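La manguera, otra vez la manguera

Llevaba semanas sin pasar por el blog y vuelvo para quejarme, que para eso lo abrí. Los que me leéis desde la época de Heffernan (¡hola a los cuatro gatos!) ya sabéis que ahora estoy con Nidar, la celda de dos brazos con la que intentamos automatizar tareas de casa. En mayo tocaba el arenero del gato: coger una bolsa, abrirla, usar la pala, dejar todo en su sitio. Sin gato, tranquilos.

Pues el episodio 393 se nos fue al garete. El brazo derecho bajó a por la bolsa, la pinza cerró, el brazo empezó a subir... y a medio camino se quedó clavado con un error de par en la muñeca. Lo rearmé, repetí y lo mismo. A la tercera ya no me hizo gracia, porque en vez de pararse dio un tirón hacia la derecha y se llevó la bolsa por delante. Le di a la seta de emergencia con tanta gana que me dolió la palma toda la tarde.

Mi primera teoría fue la bolsa. El plástico fino es un horror: se arruga como le da la gana, la pinza pilla un pliegue de más y el controlador se cree que ha agarrado un ladrillo. Me pasé una mañana entera bajando la fuerza de cierre en Temus (nuestro programa de control, que tiene los menús más feos de Europa) y no cambió nada. Segunda teoría, el encoder. Tampoco.

Fue Bernadette Ó Súilleabháin la que me preguntó, con esa calma suya, si había mirado las mangueras. Yo, muy digno, que claro que sí. No las había mirado. Son las moradas gordas que van por fuera de cada antebrazo, y la del derecho hace un lazo junto a la muñeca y luego se abre por fuera del codo. La habíamos sujetado con bridas cuando montamos la celda y ahí se quedó, sin que yo volviera a pensar en ella.
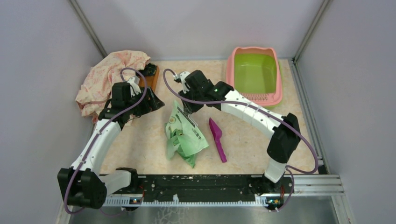

Lo que encontramos

Moviendo el brazo a mano, con los motores sin corriente, se notaba enseguida. Al girar la muñeca en un sentido iba suave. En el otro, la manguera se tensaba entre dos bridas, tiraba del conjunto y de pronto se soltaba de golpe. Ahí estaba mi tirón. El controlador veía un esfuerzo que no entendía, unas veces paraba y otras compensaba, y cuando la manguera cedía el brazo salía disparado con todo lo que llevaba acumulado.

Que no pare siempre es lo que me tiene mosca. El registro marca la alarma en la línea 2725 y en el tercer intento ni siquiera aparece. O sea, que el umbral estaba demasiado alto, y lo había subido yo en abril para que dejara de molestar con falsos positivos. Apuntado queda, con vergüenza.

De momento hemos cortado dos bridas, le hemos dado más holgura al lazo y he devuelto el umbral a su valor de antes. También hay norma nueva: con los brazos armados no entra una mano en la celda, ni para recolocar la pala «un segundito» (va por mí). He escrito a Skotik para preguntar si tienen una guía de cable decente para estas muñecas y siguen sin contestar. Si alguien ha peleado con esto y tiene un truco que no sea más cinta, los comentarios están abiertos.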